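About Ketdale

Ketdale is a language school above a shop that sells taps. We teach Czech, Slovak and French to adults, mostly in the evenings, mostly to people who have had a long day and would like it to be over. We have been doing this long enough to know that nobody learns the Czech ř in their first term, and that a fair number of our pupils will get married, emigrate and raise bilingual children without ever quite managing it.

If you are looking for an app with a cartoon animal that scolds you, there are several and they are cheaper than we are. We offer chairs, a whiteboard, other people, and a teacher who can hear you.

How we started

The school was founded by Josiane Aubert and Anežka Charvát, who met while working as translators for Nulico, a maker of commercial dishwashers. Between them they put 4000 pages of instruction manuals into French and Czech. Anežka can still tell you how to descale a rinse arm in three languages, and will, if you sit next to her at dinner.

They began giving lessons to colleagues in the Nulico canteen at lunchtime, for the price of the lunch. When the company moved its offices out to the ring road, the pupils asked whether the lessons might carry on somewhere with fewer trays. The rooms above the tap shop were available, and had been for some time, for reasons that became clear in the first winter. We now have radiators.

The name is the old one for this end of the valley. We considered something with "Lingua" in it, but every name with "Lingua" in it was taken, including some we would have thought nobody wanted.

What we teach

French runs from complete beginner to a level we call Conversation, where the grammar is supposed to look after itself and everyone argues about cheese. Czech runs from beginner to a little short of fluent. Slovak is taught in one group, on whichever evening suits the people in it, and they have turned out to be our most loyal pupils and by some distance our loudest.

Lessons last 60 minutes. Groups are small. Each course has a book, and we do finish the book, though not always in the order the publisher had in mind. The Czech course uses the Krajčí readers, which are old-fashioned and full of people going to the post office. Every few years we look for something more modern, and every few years we come back to the post office. You would be surprised how much of a language gets used at the counter.

We don't prepare people for exams as such. Pupils have taken them and passed, and one took the wrong one and passed that as well.
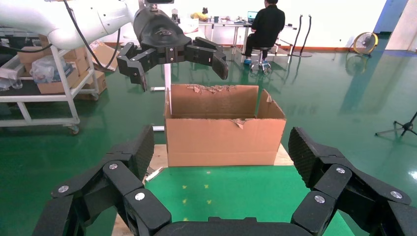
Josiane Aubert

I was asked to write this part because Anežka wrote the rest and says it needs a second voice. It was also pointed out to me that I am the one who talks to new pupils, so I may as well do it in advance.

You will be nervous at your first lesson. Everyone is, including surgeons. We once had a retired judge who hid behind his dictionary for a whole term, and he had sent people to prison. I won't ask you to stand up. I won't ask you to sing, although there is a group on the floor above that does, and you may hear them during the listening exercises. I will ask you your name, where you live and whether you have a dog. If you have no dog you will need to invent one, as the vocabulary for the next three weeks depends on it.

People often tell me they have no ear for languages. I was told the same thing about English at the age of eleven by a woman who pronounced "Wednesday" with all its letters. Come anyway. The ones who give up are seldom the ones with the bad accents. They are the ones who didn't do the first homework, felt guilty, and then found it easier to stay at home with the guilt than to bring it up our stairs. Bring it up. I don't collect the homework until the third week and I have a poor memory for who owes me what.

As for my own Czech, it is the standing entertainment of the school. I have been learning it from Anežka since the canteen. There are 41 steps from the street to our door and I practise my endings on the way up, so if you pass a woman muttering about seven different kinds of castle, good evening.

Where we are

We are on the second floor, above the tap shop and next to Flurkia, who mend accordions. The street door sticks. Pull it towards you first, then push. The bell marked "Office" is ours. The bell marked "School" belonged to a driving school and rings in a cupboard.

There is no lift. If the stairs are difficult, let us know and we will hold your class on the ground floor, in the back room of the tap shop, which is warmer than ours and has a much better sink.

Terms and joining

Terms begin in September, January and April. You can join late if there is a place, and your first lesson is free. After that we ask for the whole term at once, having learnt that pupils who pay by the week come by the week.

Write to the office and say which language you want, how much of it you have already and when you last used it. Please don't be modest. We once put a man in Beginners who had lived in Brno for nine years, and it was very hard on the others.

The office is open from four in the afternoon until the last class goes home. If the telephone isn't answered, we are teaching, or Anežka is next door looking at accordions.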